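지원 요청 상세
제목: 3번 작업대 꽃꽂이 셀, 왼팔이 마른 소재를 못 집고 대기 상태로 빠짐
상태: 해결 (후속 조치 1건 분리)
우선순위: 보통
요청 부서: Uddale 꽃 포장실
설비: Cosov 양팔 작업대, 작업 프로그램 Mika
접수: 2022년 12월 8일

최초 접수 내용

오전 조에서 접수합니다. 장미 다발을 원통형 화병에 꽂는 작업은 정상인데, 그다음 왼팔이 마른 꽃가지를 집는 단계에서 멈춥니다. 화면에는 "파지 미확인, 작업자 확인 대기"라고 뜹니다. 확인을 누르면 한 번 더 시도하고 다시 같은 메시지가 나옵니다. 세 번째 시도 후에는 셀 전체가 대기로 넘어가서 오른팔까지 같이 섭니다.

멈출 때마다 포장 쪽 사람이 와서 확인을 눌러야 합니다. 포장대에서 작업대까지 왔다 갔다 하느라 리본 작업이 밀리고 있습니다. 어제 오후 조도 같은 증상이 있었다고 하는데 인계장에는 "가끔 섬"이라고만 적혀 있었습니다.

재현 조건은 잘 모르겠습니다. 생화만 쓰는 주문에서는 안 났습니다.

1차 답변 (설비지원)

접수했습니다. 아래 사항 확인 부탁드립니다.

1) 왼팔 그리퍼 열림 폭 설정값
2) 멈춘 시점의 파지력 기록
3) 소재를 작업대 어느 위치에 놓는지, 작업자마다 다른지
4) 최근에 바꾼 소재나 작업대 부속이 있는지

원격으로 기록은 내려받을 수 있지만 3번과 4번은 현장에서 알려 주셔야 합니다. 당장 급하면 Mika에서 마른 소재 단계를 건너뛰기로 두고 생화 단계만 돌리세요. 그러면 마른 소재는 수작업으로 꽂아야 합니다.

현장 답변

열림 폭은 최대로 되어 있습니다. 파지력 하한은 400으로 되어 있는데 단위가 화면에 안 나옵니다. 누가 언제 바꿨는지는 모릅니다.

소재 위치는 조마다 다릅니다. 오전 조는 두 화병 왼쪽에 눕혀 놓고, 오후 조는 벽 쪽에 붙여 놓는다고 합니다. 교육 때는 "카메라에 보이는 데 두면 된다"고만 들었습니다.

소재는 10월에 납품처가 Karagiannis로 바뀌었습니다. 줄기가 예전 것보다 가늡니다. 손으로 꽂을 때도 그렇게 느꼈는데 로봇 쪽에 알려야 하는 사항인지 몰랐습니다.

건너뛰기로 돌려 봤습니다. 생화 단계는 문제없이 돌아갑니다. 다만 마른 소재를 사람이 꽂으려면 셀이 멈춘 다음에 들어가야 해서 포장 쪽 한 명이 계속 붙어 있게 됩니다. 지금 방식보다 나은지 모르겠습니다.

설비지원 현장 방문 기록 (작성: Ylva Engebretsen)

오후에 방문해서 정상 속도의 절반으로 낮추고 작업을 관찰했습니다. 오른팔은 다발을 꽃 바로 아래에서 잡고 줄기를 원통형 화병 안으로 내립니다. 이 동작은 조정하지 않았습니다. 왼팔은 그리퍼를 벌린 상태로 꽃가지 옆까지 접근합니다. 접근 경로도 이상 없습니다. 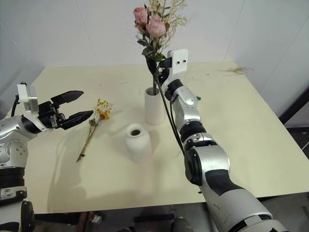

문제는 닫는 순간입니다. 파지력 하한이 400이면 줄기를 제대로 잡아도 그 값까지 힘이 올라가지 않습니다. 줄기가 가늘고 잘 눌리기 때문에 그리퍼는 다 닫혔는데 프로그램은 못 잡은 것으로 판정하고 다시 엽니다. 즉 실제로는 잡았다가 놓는 경우가 섞여 있습니다. 현장에서 "못 집는다"고 본 것 중 상당수가 이 경우로 보입니다.

조정 내용은 다음과 같습니다.

파지력 하한 400에서 300으로 변경: 재시도는 줄었으나 여전히 발생.
300에서 250으로 변경: 정상 판정. 줄기 꺾임 없음.
250보다 낮은 값은 시험하지 않았습니다. 더 낮추면 빈손인데도 잡은 것으로 판정할 수 있어서 권하지 않습니다.

위치도 봤습니다. 벽 쪽에 놓으면 왼팔이 병 모양 화병을 돌아서 가야 합니다. 닿기는 하는데 접근 각도가 나빠져서 줄기 대신 꽃송이 부분을 무는 일이 있었습니다. 왼팔 쪽 가까이에, 줄기 끝이 왼팔을 향하게 비스듬히 눕혀 놓았을 때 결과가 가장 안정적이었습니다.

작업대 위 부스러기도 한 가지 원인이 될 수 있습니다. 마른 소재는 꽃잎과 줄기 조각이 계속 떨어집니다. 상판이 밝은 색이라 작은 점처럼 보이는 것들도 카메라가 소재로 후보를 잡는 경우가 기록에 남아 있습니다. 파지 실패의 주원인은 아니지만 접근 전에 팔이 잠깐 머뭇거리는 현상은 이걸로 설명됩니다.

사용자 권한 관련: 파지력 하한은 관리자 권한 항목인데 현장 공용 계정에 관리자 권한이 붙어 있었습니다. 누가 바꿨는지 추적이 안 됩니다. 공용 계정은 조작 권한으로 내렸고, 조장 두 분께 개인 계정을 만들어 드렸습니다.

현장 질문

오전 조입니다. 설명 감사합니다. 몇 가지 여쭙니다.

부스러기는 언제 치워야 합니까? 예전에 손으로 할 때는 한 주문이 끝나면 행주로 한 번 쓸었습니다. 지금은 셀이 계속 도니까 손을 넣을 틈이 없고, 그렇다고 청소하려고 세우면 정지 기록에 올라갑니다. 지난달에 정지 횟수가 많다고 지적을 받아서 다들 안 세우려고 합니다.

그리고 꽂은 모양이 마음에 안 들 때 고쳐도 되는지 기준이 없습니다. 장미 높이가 서로 다르게 들어가는 건 괜찮은데 마른 소재가 한쪽으로만 퍼지면 손님이 보기에 덜 찬 것처럼 보입니다. 플로리스트로 들어온 사람들은 고치고 싶어 하고, 포장으로 들어온 사람들은 그냥 내보냅니다. 조마다 물건이 다르게 나갑니다.

설비지원 답변

청소 정지는 별도 사유 코드로 넣을 수 있습니다. 정지 버튼을 누른 다음 사유에서 "정리"를 고르면 장애 정지와 따로 집계됩니다. 이 코드는 처음부터 있었는데 교육 자료에 빠져 있었습니다. 자료는 이번 주에 고치겠습니다. 지난달 집계에는 청소 정지가 장애로 들어갔을 가능성이 높습니다. 해당 집계를 다시 뽑아서 Uddale 운영 담당께 보내겠습니다.

모양 수정 기준은 설비지원에서 정할 수 있는 사항이 아닙니다. 다만 설비 쪽 조건은 말씀드릴 수 있습니다. 팔이 완전히 대기 위치로 돌아간 다음이면 화병을 꺼내서 만지셔도 됩니다. 작업대 위에서 그대로 만지면 다음 주문에서 화병 위치를 다시 찾느라 늦어지니 옆 포장대로 옮겨서 하세요. 수정한 건은 Mika에서 "수작업 수정"으로 표시할 수 있고, 이 표시가 쌓이면 꽂는 각도를 조정할 때 근거로 쓰겠습니다.

현장 회신 (오후 조)

250으로 바꾼 뒤 마감까지 대기로 넘어간 적 없습니다. 재시도는 한 번 있었는데 줄기가 서로 엉켜 있던 것이었습니다. 풀어서 다시 놓으니 집었습니다.

소재 놓는 위치는 상판에 연필로 표시해 두었습니다. 테이프를 붙이려다가 카메라가 헷갈릴 수 있다고 해서 뺐습니다. 연필도 문제가 되면 알려 주십시오.

"정리" 코드는 오늘 두 번 썼습니다. 잘 들어갑니다.

한 가지 더 적습니다. 소재 납품처가 바뀐 걸 우리는 상자를 열고 알았습니다. 사람이 할 때는 만져 보고 힘을 덜 주면 됐는데, 이제는 그 얘기를 누군가 설비 쪽에 해야 하는 것 같습니다. 누가 하는지 정해 주면 좋겠습니다. 플로리스트 쪽에서 맡겠다는 사람이 있습니다.

설비지원 답변

연필 표시는 괜찮습니다. 흐려지면 같은 자리에 다시 그려 주세요.

소재 변경 통보는 별도 요청으로 분리했습니다. 맡으실 분 성함을 그쪽 요청에 적어 주시면 개인 계정과 소재 등록 권한을 드립니다. 등록 화면에는 소재 이름, 줄기 굵기 구분(가늚, 보통, 굵음), 마른 소재 여부를 넣게 되어 있습니다. 굵기는 자로 재실 필요 없고 손으로 만져 본 판단으로 고르시면 됩니다. "가늚"과 "마른 소재"를 함께 고르면 파지력 하한이 250으로 자동 적용되도록 해 두겠습니다.

처리 결과

원인: 납품처 변경으로 줄기가 가늘어진 소재에 비해 파지력 하한이 높게 설정됨. 소재 위치가 조마다 달라 접근 각도가 일정하지 않았음.
조치: 파지력 하한 변경, 소재 위치 표시, 공용 계정 권한 조정, 조장 개인 계정 발급.
미완료: 교육 자료 수정, 지난달 정지 집계 재발송.
분리된 요청: 소재 변경 통보 담당자 지정 및 등록 권한 부여.
현장 결정 필요: 꽂은 모양의 수작업 수정 기준.

같은 증상이 다시 나면 이 요청에 댓글로 남겨 주세요. 새로 접수하지 않으셔도 되고, 댓글이 달리면 자동으로 다시 열립니다. 남기실 때 소재 이름과 화면에 뜬 메시지를 같이 적어 주세요.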